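Clearing a Cloth-Covered Refreshment Table

Published in June by Vanags Hall Facilities Office
Print this page | E-mail this page
Shares: 30 Comments: 2

Groups using the meeting rooms at Vanags Hall are asked to leave the refreshment table in good order at the end of each booking. The following procedure applies to all tables fitted with a cloth cover.

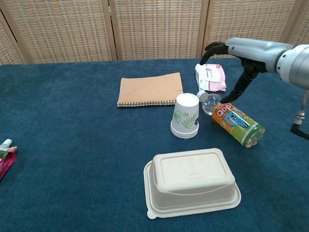

The procedure takes one person 30 minutes for a full room and considerably less for a single table. It should be started before the chairs are moved, while there is still space to set a trash bag and a recycling bin at the end of the table.

What you will need

- One trash bag
- One bin or bag for recycling
- A soft hand brush
- A clean, dry towel
- A small tray or box for supplies that will be kept

Step 1. Sort before you lift

Look over the whole table and decide what is to be kept, what is to be recycled and what is to be thrown away. Unused paper cups, unopened drinks and wet wipes are kept. Empty bottles are recycled. Used cups, used wipes and napkins go in the trash. Personal items are taken to the front desk at the Porska Street entrance.

Step 2. Remove the bottles

Take bottles off first, including any that are lying on their sides. Check that the cap is tight before picking up a bottle that still holds liquid, and carry it upright. Pour leftover drink into the sink in the kitchenette and never into the planters in the hallway. Put the cap back on an empty bottle before it goes into the recycling bin. Labels may be left on.

Step 3. Stack the cups

Clean cups should be nested and stored upside down, with the rims resting on a clean surface. This keeps dust out of the inside. Keep each stack to 8 cups or fewer, as taller stacks tend to tip when the cabinet door is closed. If there is any doubt about whether a cup has been used, throw it away.

Lift a stack by the sides. Do not put fingers inside the cups or hold them by the rims.

Step 4. Close and store the wet wipes

Press the seal on the packet down firmly along its whole length, then smooth out the air with the flat of the hand. Lay the packet flat in the supply box with the opening facing up. A packet that has been left open should be checked, and one that has dried out may be discarded.

Step 5. Clean the cloth

Brush crumbs toward the nearest edge and catch them in the trash bag. Use short strokes in one direction. Textured cloth holds crumbs more than a smooth cover does, and a second pass is usually needed.

For a fresh spill, press the dry towel onto the spot and hold it there. Do not rub. Wet wipes are provided for hands and should not be used on the cloth - some leave a pale mark on dark colors. Stains that remain should be treated with Siltevon fabric cleaner, kept under the kitchenette sink, following the directions on the container.

Step 6. Return supplies

Place the supply box on the lower shelf of the Zomora cabinet. Tie the trash bag and leave it beside the service door. The recycling bin stays in the room.

Groups that find a cloth torn or badly stained on arrival should report it at the front desk before setting out food or drinks. Replacement covers are kept there and can be issued on request.

Print this page | E-mail this page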